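Home Archive Workshop notes About Contact

Humidity, wood floors, and what I learned from two winters of logging

Posted May 27, 2019

My floor had gaps in January that I could slide a postcard into. By the end of spring they had closed again. I had been told this was normal, and it is, but "normal" is a poor answer when one gap next to the radiator stays open all year. So I bought sensors and started writing things down.

The building is a former school annex in Lernau, converted to apartments before I moved in. Heating is hydronic, with radiators under the windows. The floor is nailed strip over softwood sleepers in the two bedrooms and glued parquet in the main room. The two types behave differently, and most of the advice I found online treats them as one.

The basic mechanism

Wood exchanges water vapor with the air until it reaches an equilibrium moisture content, usually shortened to EMC. EMC depends mostly on relative humidity and only weakly on temperature, at least over the range a person would want to live in. At 70 °F and 30 percent relative humidity, the EMC is close to 6 percent. At 50 percent it is a little over 9. At 70 percent it is 13.

Below the fiber saturation point, any change in moisture content changes the width of the board. Length hardly changes at all. Tangential movement (flat-sawn boards, across the face) is close to double the radial movement (quarter-sawn) in oak. This is why two boards from the same bundle can leave different gaps beside each other.

For flat-sawn oak I use a coefficient of 0.0037 per percent of moisture content. Take a board three inches wide going from 9 percent to 6 percent:

3 x 0.0037 x 3 = 0.033 inches

That is a bit over 1/32 of an inch per board. On a nailed floor each board is held near its own position, so the shrinkage shows up as many small gaps. On a glued floor the adhesive resists movement, and the gaps appear wherever the bond is weakest. You get fewer of them and they are larger.

The sensors

I used four Cliter loggers, the cheap version without a display. They record temperature and relative humidity on a fixed interval and hold the readings until you pull them over USB. The data sheet is thin. I did a salt test on all four before trusting them: a bottle cap of wet table salt in a sealed freezer bag, left overnight, should settle at 75 percent. Three of mine read within 2 points of that. The fourth read high by five, and I corrected it in the spreadsheet.

Do the salt test again after a year. The high one had drifted further by the second winter. The others had not moved enough to matter.

Placement

Placement took me longer than anything else. A sensor on a bookshelf at eye level tells you about the air at eye level. The floor is cooler than the air above it in winter, and relative humidity rises as air cools, so the floor sees a different number from the one on the shelf. In the main room the difference was four points on mild days and as much as nine on cold ones.

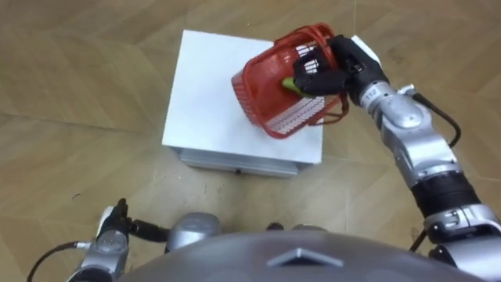 Glued parquet needs its sensor as close to the surface as you can get it without putting it in the way of feet. Direct contact with the wood is a mistake too, as the reading then lags behind the air by hours. Look for a spot with open floor on all sides, away from pipes and outside walls. The stretch of pale planks around the white stand, with no other furniture on it, is the sort of open area I mean. A logger at the foot of something low like that stays out of the walking line and still gets moving air.

Avoid these:

Inside a closed closet. The air hardly turns over, and the clothes buffer it.

On top of a radiator cover. I shouldn't have to write this, but I did it myself for the first week.

Behind curtains. The glass chills the air and the reading climbs.

What the logs showed

The bedrooms followed the textbook. Indoor humidity fell through the heating season, bottomed out in January, and recovered when the radiators went off. Gap width, measured with feeler gauges at marked points, followed the humidity with a lag of two to three weeks. Finish slows the exchange, so a dry weekend does nothing to the boards and a dry month does quite a lot.

The main room was less tidy. Most seams hardly changed. The gap by the radiator stayed open in both years, even in weeks when humidity sat above 55 percent. I talked it over with Quentin Rolland, who lays floors for a living and had offered to look if I made coffee. He pressed on the board at each end and it moved. The adhesive had failed, the board had crept toward the wall, and no amount of humidity was going to bring it back. He injected glue, wedged the board over, and put weight on it for a day. It has held since.

I had been trying to fix a mechanical problem with a humidifier. The log is what should have told me sooner, since a gap that ignores the humidity curve isn't being driven by it.

Measuring the boards directly

A pin meter reads the resistance between two needles and converts it to moisture content. Mine is a used Delorme with a species switch. Check the species setting before every session, and correct for temperature if the room is far from 70. Take readings along the grain. Pinless meters leave no holes, but they average over a depth you can't control, and over a thin glued floor they may be reading the slab as well.

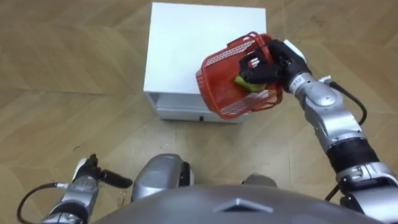
Reference points for a pin meter have to be places you can find again a year later. I measure from two walls with a tape and write both distances down, and I photograph each spot from above. Don't reference anything to furniture that can be pushed aside. A compact white cabinet resting directly on the floor makes a fine landmark until someone shifts it to sweep, and then every measurement taken from its corner is wrong by however far it went. On planks laid diagonally it is also easy to count to the wrong seam, so I put a dot of removable tape at the point itself while I work.

Humidifier sizing

Makers quote floor area. What you want is air volume times air change rate. For a leaky apartment at one air change per hour, the load can be twice that of a tight one with the same square footage. My main room is 216 square feet with a high ceiling, and a unit sold for "up to 300" could not hold 40 percent on a cold night. It ran continuously and emptied its tank before morning.

An evaporative unit is slower than an ultrasonic one and leaves no white dust. It also limits itself, as evaporation drops off when the air gets damp. Set the target at 38 to 42 percent. Going higher in winter puts condensation on the windows, and the sill rots while you are busy protecting the floor.

Next

I still need to move one logger under the bedroom floor, between the sleepers. Moushumi Cassim has the same construction one floor down and has agreed to run a matching sensor, so there will be two sets of data to compare next winter. The raw spreadsheet is available by email.

Comments (3)

Lotte Maes
Did you correct for the finish at all? We have oil instead of lacquer in Rorncombe and our lag is nearer to ten days.

Armelle Picard
The salt test worked fine for me, but make sure it is a slurry with undissolved salt left in it. My first try was mostly water and it read 88.

Sylvain Tanguy
Which glue did Quentin use for the loose board? I have three of those in the hallway.

We use cookies to remember your preferences. By continuing to use this site you accept our cookie policy. Accept Settings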